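Charging case

A charging case is a small container that stores a pair of wireless earphones and refills their batteries while they are inside. It holds a battery of its own, larger than the ones in the earphones, and is itself charged from a wall adapter, a computer port or a charging pad. Most fully wireless earphones are sold with one, and many models cannot be charged any other way.

Background

Early cordless headphones were large enough to carry a charging socket. Headsets worn on one ear, common among drivers and office workers, usually had a socket as well, and some came with a desk stand. When makers began selling earphones with no cable between the left and right sides, there was little room left for either a socket or a large battery. The case took over both jobs. It also gave owners somewhere to put two loose objects that are easily lost.

The word "case" had long been used for the zippered pouches and hard shells sold with wired earphones. These had no electrical parts, and some sellers still list them under the same heading, which causes confusion in secondhand listings.

Construction

The outer shell is usually molded plastic. Metal, fabric and silicone coverings are also sold, either as part of the case or as a separate sleeve. The lid is most often hinged, though there are cases that slide open or turn on a pivot. Small magnets hold the lid shut and pull each earphone into its slot.

At the bottom of each slot are metal contacts, often with light springs behind them, that meet matching contacts on the earphone. A circuit board controls the flow of current and stops it when the earphone battery is full. Many cases have a sensor that detects whether the lid is open. On such models, opening the lid wakes the earphones and starts the wireless connection.

The battery is normally a lithium-ion cell. Its size is chosen to give several refills — the exact number depends on the earphones, the volume they are played at and the age of the cell.

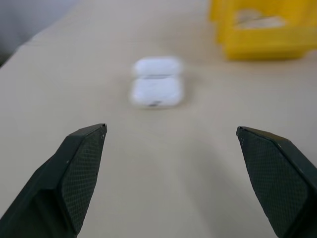 A small white earbud charging case on a pale beige tabletop.

Size and shape

Cases are designed to fit in a pocket, and most have rounded edges. Upright cases, in which the earphones stand with their stems pointing down, tend to be narrow. Flat cases, in which they lie side by side, are wider and lower. Sports models with ear hooks need more room and have noticeably bigger cases.

White and black are the usual colors. Glossy finishes show scratches from keys and coins sooner than matte ones do, and this is one reason for the large trade in sleeves and stickers.

Charging

A case can be charged with the earphones inside or without them. When both need power, some designs fill the earphones first and others divide the current. Cabled charging is the faster method. Charging on a pad is slower and gives off more heat, and the case has to be placed so that its coil lines up with the coil in the pad.

Indicator lights differ from one maker to another. A single light may show the level of the case when it is empty and the level of the earphones when they are in place. Other models use a row of lights, or a small screen giving a percentage. The Firkar instruction sheet, for instance, lists a steady light for a case above 50 percent and a blinking light for one below 30 percent. Older Butberg cases have no light at all and report their level only through a telephone.

Care and common faults

The most common fault is dirt on the contacts. Earwax, skin oil and pocket lint build up at the bottom of the slots and keep one side from charging. A dry cotton swab removes most of it. Liquids should not be poured or sprayed into the slots, and metal tools can bend the contacts or short them.

Other faults include a worn hinge, a loose charging port and a magnet that has come away from its glue. Lithium-ion cells lose capacity with age whether or not they are used much. A case left empty for many months may refuse to charge again. Makers generally advise storing it partly charged, away from direct sun and out of hot cars.

Replacement and repair

Several makers sell the case separately. A replacement usually has to be the same model as the original, and it may need to be paired with the earphones before they will work together. Cultik and Sumampouw both sell replacement cases, the latter only in white.

Repair is difficult. Most shells are glued or clipped together and crack when pried apart — even where a new cell can be bought, fitting it often leaves visible damage.

Disposal

Because of the battery, charging cases should not go into household trash. They are accepted at most collection points for small electronics.

See also

Battery charger
Headphones
Inductive charging
Power bank

This page was last edited on September 8, 2019.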